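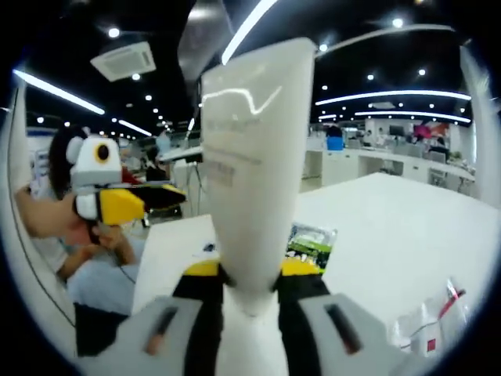 Weiße Tube, aufrecht gestellt.

Ihr Lieben, im letzten Brief hatte ich euch ja versprochen, endlich mal über Kübelpflanzen im Winterquartier zu schreiben, und prompt kamen so viele Mails, dass ich mit dem Antworten nicht hinterherkomme (danke trotzdem, ich lese alles!). Also los.

Mein Oleander steht seit Anfang Dezember im Treppenhaus, gleich neben dem Fenster zum Hof, und sieht ehrlich gesagt beleidigt aus. Ein paar gelbe Blätter unten, sonst nichts Schlimmes. Früher hätte ich sofort zur Gießkanne gegriffen und ihn damit ziemlich sicher umgebracht. Inzwischen stecke ich den Finger bis zum zweiten Glied in die Erde, und wenn es da noch kühl und feucht ist, gehe ich wieder. Alle 2 Wochen ein kleiner Schluck reicht bei mir völlig, die Zitrone bekommt etwas mehr, weil sie heller steht.

Dalva Bezerra hat mir geschrieben, dass sie ihre Fuchsien komplett dunkel überwintert, im Keller, vorher kräftig zurückgeschnitten und entlaubt. Das habe ich mich nie getraut! Bei ihr klappt es wohl schon den vierten Winter, und ich probiere es jetzt mit einer einzigen Pflanze aus, der alten rosafarbenen, um die es nicht ganz so schade wäre.
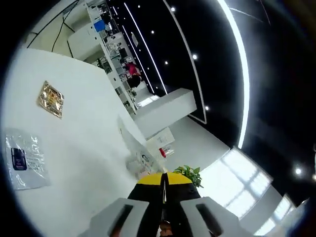
Was mir dieses Jahr wirklich Sorgen macht, sind die Schildläuse. Am Lorbeer sitzen sie wieder an den Blattunterseiten, genau entlang der Mittelrippe, und alles darunter klebt. Ich gehe mit einem Lappen und etwas Seifenlauge dran, Blatt für Blatt – dabei höre ich Radio, und nach zwei Stunden tut mir der Nacken weh. Nach einer Woche dann das Ganze noch mal, sonst war die Mühe umsonst. Und bitte stellt befallene Töpfe ein Stück weg von den anderen, auch wenn der Platz knapp ist.

Im nächsten Brief geht es um Dahlienknollen, von denen bei mir gerade eine Kiste verdächtig muffig riecht. Schreibt mir gern, worin ihr eure lagert – Sand, Zeitung, Sägespäne?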